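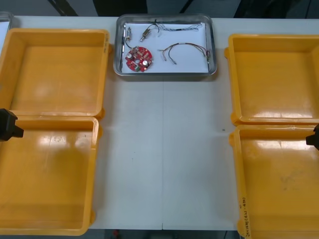

Kivemano Technical College
Small Appliance Repair 2, Handout 14: Sorting Parts at the Bench
Instructor: Raquel Pinheiro. Lab: Timo Steinbach.
Revised 2025-07-19

Read this before lab. You will be working in pairs. Each pair gets one parts tray and a set of yellow trays, and you sort everything before anyone picks up a meter.

The steel tray

Parts come to you in the shallow steel tray. Line it with a clean sheet of white paper. Small screws and bits of wire show up well on paper and get lost on bare metal. The paper also keeps a circuit board off the steel. Change the sheet when it gets dirty, and shake it out over the table first, not over the trash.

Lift boards by the edge. If a lead still joins the board to another part, move the two together and leave the joint alone. Do not cut anything at this stage.

The yellow trays

Set them two on the left and two on the right, with the steel tray between. The order is up to you, but write it on your sheet and keep to it:

Boards and anything wired to a board
Solenoids and motors
Loose wire, plugs and connectors
Hardware and unknowns

Check each tray before you use it. Look along the rim and in the corners as well as on the floor. Scuffs and scratches are fine. Grit is not, and neither are leftover screws from the last group. Wipe with a dry cloth.

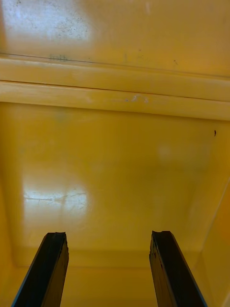
Solenoids

Most of the ones in this lab are the small push-pull type with an open metal frame. You should be able to name these parts without the book: frame, coil, plunger, return spring, lead, plug. The spring sits around the plunger shaft.

Lay the solenoid flat with the lead free. Never pick it up by the cable. The lab's solenoids are numbered by hand on the frame, and that number goes on your sheet in the first column. If you can't read it, ask Timo. Don't guess and don't write over it.

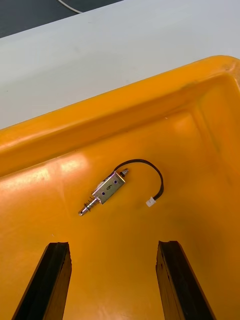 Fig. 3. Solenoid 6 in a yellow tray, with its lead and white plug.

Coil resistance comes in Handout 15. For now, write down only what you can see: frame marked or not, spring in place or not, plug on the lead or not.

Clearing the bench

Empty the yellow trays one at a time and return the parts to the drawer with the same label. Put the trays back on the table in their two pairs and leave the middle strip clear. The next section starts from that layout. Up to 20 minutes of lab time is set aside for this.
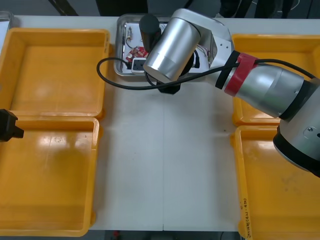
To hand in

One sorting sheet per pair, both names at the top. List unknowns by shape and size, and add a sketch if words don't do it. Margit Bárány grades the sheets for both sections. Missed labs can be made up in February with Timo.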